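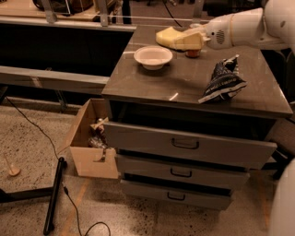
**Figure 4.** Head camera view at a drawer cabinet with a reflective top.

## 4. Configuring Perception for Glossy Work Surfaces

This section describes how to configure the Flindlow perception module for polished or semi-reflective work surfaces. It applies to installations in which the head camera looks down on the work surface and the Plalel motion planner receives its obstacle map from Flindlow. Operators using wrist-mounted cameras only should proceed to Section 5.

Complete the camera calibration in Section 3 before starting. Changes made here are stored in the active workspace profile and do not affect other profiles on the same controller.

### 4.1 Background

Polished surfaces return mirrored images of overhead lights and of objects standing on them. In Figure 4, the white bowl casts a faint reflection in the cabinet top, and the lighting is mirrored in the same surface. With default settings, the segmentation stage may report such reflections as separate objects or place the surface plane below its true height. A plane that is set too low can cause the planner to approve a grasp that drives the fingers into the work surface.

### 4.2 Setting the surface plane

1. Place the arm in monitored stop. Confirm that the status line reads **HOLD**.
2. Open **Workspace > Surfaces** and select **Add plane**.
3. Select **Edge fit** as the fitting method. Do not select **Depth fit** for glossy materials.
4. In the live view, mark two points on the front edge of the work surface and one point on a matte object of known height. Avoid rounded corners, where the fitted edge is unreliable.
5. Select **Fit**. The residual is displayed beside the plane name.
6. If the residual is shown in amber, delete the points and repeat step 4 with more widely separated marks.
7. Select **Save to profile**.

**Note:** The plane must be fitted again whenever the cabinet, table or camera mount is moved.

### 4.3 Suppressing reflections

1. Open **Perception > Filters** and enable **Mirror rejection**.
2. Set **Rejection strength** to 30. Higher values may remove pale, low objects such as a shallow bowl.
3. Set **Specular mask** to **Automatic**.
4. Run **Capture test** with the normal working lights on. Colour balance should be left at its calibrated value.
5. Compare the object list with the objects physically present. Each object should appear once.

If a reflection remains in the list, raise the rejection strength in small steps and run the capture test after each change. If a real object is missing, lower the value and add the object to the **Protected classes** list.

**Note:** Crumpled packaging, including snack bags of the type at the front right of Figure 4, has no stable outline. Assign it to the **Deformable** class so that the planner uses the measured contour in place of a stored model.

### 4.4 Registering drawers as moving obstacles

Drawers are treated as part of the cabinet body unless they are registered separately. A drawer that projects past the cabinet, as the top drawer does in Figure 4, must be included in the obstacle map.

1. Open **Workspace > Fixtures** and select **Add articulated fixture**.
2. Choose **Prismatic** as the joint type and enter the number of drawers.
3. Select the handle of each drawer in the live view, working from top to bottom.
4. Enter the maximum travel for each drawer, measured at the handle.
5. Set **State source** to **Vision**. The module will then estimate the opening of each drawer before every plan.
6. Select **Verify**. Compare the reported opening with the physical position of every drawer.

> **Caution:** Do not set **State source** to **Assumed closed** while the arm is enabled. The planner will route the forearm through the space occupied by an open drawer.

### 4.5 Floor and exclusion zones

Items on the floor beside the work area, including boxes, cables and stand legs, are outside the surface plane and are ignored by grasp planning. They remain relevant to base motion. Where the base is mobile, draw an exclusion zone over each such item under **Workspace > Floor**, and clear loose cables from the travel path wherever practicable.

### 4.6 Messages

| Code | Meaning | Action |
|---|---|---|
| 117 | Surface plane not fitted in active profile | Repeat 4.2 |
| 2105 | Drawer state differs from fixture model | Repeat 4.4, steps 3 to 6 |

Code 2105 places the arm in monitored stop. It must be acknowledged at the controller and cannot be cleared remotely.

### 4.7 Saving and exporting the profile

1. Select **Profile > Save** and enter a descriptive name.
2. Select **Export** to write a copy to the site server.
3. Record the profile name in the commissioning log.

Profiles created in the Minami configuration tool can be imported, but their reflection settings are discarded. Repeat 4.3 after any such import.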